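Skekville Two-Arm Key Ring Set

Episodes, policy weights and evaluation sheets for a bimanual small-parts task

Version 5. Released August 1, 2025. Maintained by Lies De Bruijn and Samah Ragab, Etura.

Overview

The Key Ring Set is a package for groups that train manipulation policies on two-arm tabletop cells. It contains teleoperated episodes of two grippers handling key rings and tags, a baseline policy called Vinis, and the scoring sheets we used to test it. The set can be licensed as a whole or as episodes only.

Key rings are hard for most policies. The rings are thin and shiny, they swing when lifted, and depth sensors tend to lose them. A policy has to work mostly from color images and from small differences in gripper position. We wanted a task where the wrist views would matter and where the arms would have to come close together without touching.

The work surface has a marble pattern and the walls carry a large flower print. Models trained against plain backdrops did badly when we moved them to this cell, so we kept the print for the whole set. Objects that play no part in the task, such as the microphone on its stand, stay on the table as distractors.

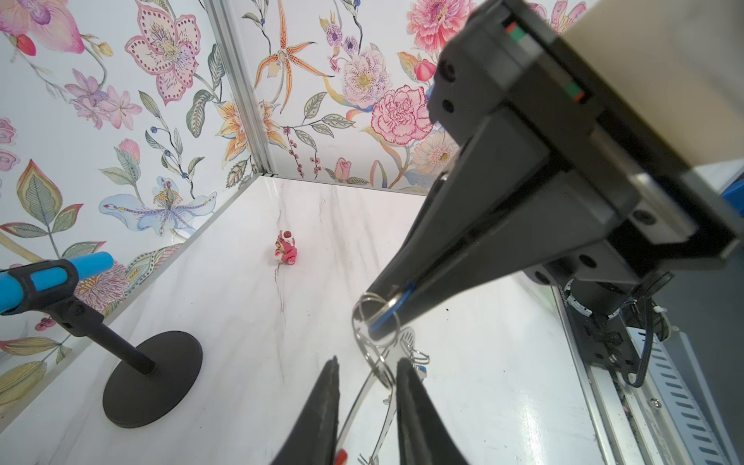
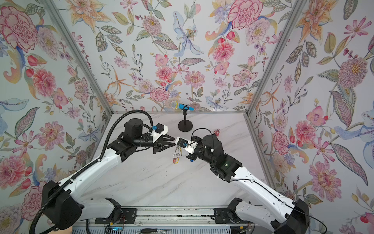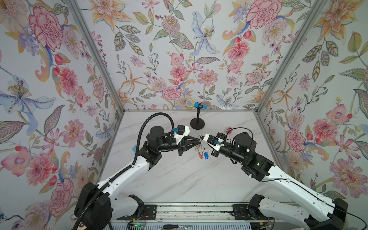

What is in the package

3,000 episodes, of which 2,000 are labeled by phase (reach, grasp, transfer, release). The rest are unlabeled and are meant for pretraining.

Wrist views and fixed views for every episode, synchronized with joint positions and gripper opening.

Vinis baseline weights and the training configuration.

Scoring sheets for 27 test layouts, with placement sketches.

A loader in Python. It reads the episodes in order or by phase.

How the baseline was trained

Vinis takes all camera views at each step and predicts a short run of joint targets for both arms. It has no separate grasp detector. During training we drop one view at random, so the policy learns to keep going when a gripper blocks the fixed camera. Leaving this step out made the transfer phase noticeably worse, and the labeled episodes are the ones to look at if you want to check that for your own model.

We also tried giving each arm its own policy. The two would often wait for each other near the middle of the table. A single policy for both arms removed most of the waiting, at the cost of longer training.

Known limits

Vinis often misjudges a ring that lies flat against a gray vein in the table pattern. Two rings that are linked count as a single object in the labels. There is no force data in this version. Lighting is the same in all episodes, and we don't recommend the set for work on changing light.

Results on the test layouts depend on careful placement. Please use the sketches, and report any layout you had to change.

Compatibility

The loader works with the Samir control stack and with plain array files. Joint names follow the Samir order, left arm first. If your arms have a different number of joints, use the gripper poses instead of the joint targets.

Licensing and updates

Academic licenses cover one research group. Company licenses cover one site. Both include fixes to the labels for the life of the version. A version with force readings is planned for October, and current license holders will receive it at no charge.

Questions about the episodes and labels go to Samah Ragab. Questions about Vinis and the scoring sheets go to Lies De Bruijn.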